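Workshop notebook, dye bench
13/05/2024

Madder day! I have been waiting for this since December, when the roots came out of the ground and went up on the drying racks, and I finally got to open the jars. The smell is wonderful, somewhere between carrots and an old cupboard. Samer Matar ground the first batch for me in the coffee mill (the dye one, with the red tape on the handle – please do not make coffee in it).

Starting point was 425 g of wool, the Grileo two-ply, wound into small skeins and tied loosely in four places. Scoured last night, rinsed twice, left in the bucket. Alum at 12 percent with a bit of cream of tartar, same as the last page of the old book. I know some of you want me to drop the tartar. I like what it does to the oranges, so it stays for now.

Root weight 188 g for the first pot. Soaked overnight in rainwater, then topped up from the tap with a pinch of chalk. Our rainwater is so soft that the color goes brick without it. Brought up slowly, over an hour and a half, and held at 65 C. I sat next to it with the thermometer the whole time like somebody watching a cake. At 40 C the water was the color of weak tea and I had that usual sinking feeling, then a bit past 55 it just went, this deep warm red rolling out of the bag. I called everyone over. Sorry to whoever was on the phone.

Skein notes:

A – out after 20 min. Soft coral, very even. Would make a lovely lining yarn.
B – out after 45 min. Proper orange-red, a little darker where the tie was too tight. My fault, tie was doubled.
C – left in while cooling, three hours in total. This is THE red. Nearly what is on the Kerketton sample card, with more life in it.
D – as C, then a short dip in iron. Plum brown. Went further than I wanted in under a minute, so next time halve the iron and have the rinse bucket right there on the floor and not across the room.
E – second bath, no new root. Peach. Really pretty.
F – third bath. Barely there, a sort of warm cream. Keeping it to overdye.

The Šimko pot held its temperature much better than the old enamel one. The old one swings by six or seven degrees every time the ring clicks on, and I am now fairly sure that explains the brown streaks we had last year. I would like to retire it to rinsing. It can keep its lid, the lid is good.

Indigo: the vat was sulking this morning. Surface dull, liquid more blue than green underneath. Warmed it to 48 C, gave it a spoon of fructose and a half spoon of lime, stirred along the side so as not to pull air in, and left it alone until after lunch. By two o'clock it had a coppery skin and the bottle-green color below that I love. Three dips of one minute on the leftover cotton, ten minutes of air between. The pale blue after the first dip is gorgeous and I am tempted to stop there for the whole scarf order. Second dip is a clear mid blue. Third is jeans.

Question for the group: can we get a repeatable pale blue out of a strong vat, or does it have to be an old tired one? My one-dip pieces look even while damp, then show a line at the fold once they are dry. Samer thinks I am lifting too slowly. I think the cotton was not properly wetted out. We should try both, same cloth, same vat, and settle it.

Stock: 324 g of ground madder left in the jar after today, plus the whole roots. Roughly 3359 g of those by the shelf list, though the list was written before they had dried right down. Alum fine. Chalk low. The pH strips from Lalesex are nearly finished and the last few have faded, so treat today's readings (7 for the madder, 10.5 for the vat) with some suspicion.

Colors for the scarves. I keep coming back to one strong red next to a lot of washed-out blue, with green used sparingly. Skein C beside the one-dip cotton is so close to this that I laughed out loud. The green I do not have yet. Weld under indigo is the obvious route, and there are two bunches of weld hanging by the door that need using up before they turn to dust.

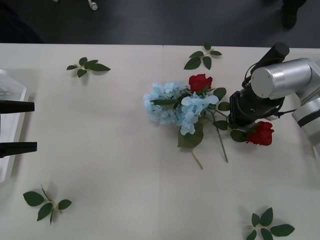
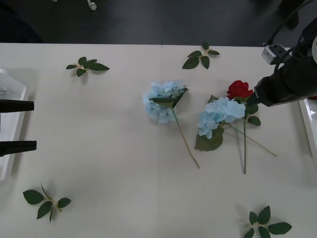
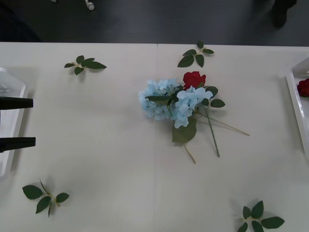 Flowers on the white table. Pale blue hydrangeas and red rose in the last one.

To do: retie the remaining skeins, single ties only. Chop weld. Wash the thermometer, it is still pink. Cut light test strips from A to E and tape them in the south window with half of each covered. Label F before somebody takes it for undyed.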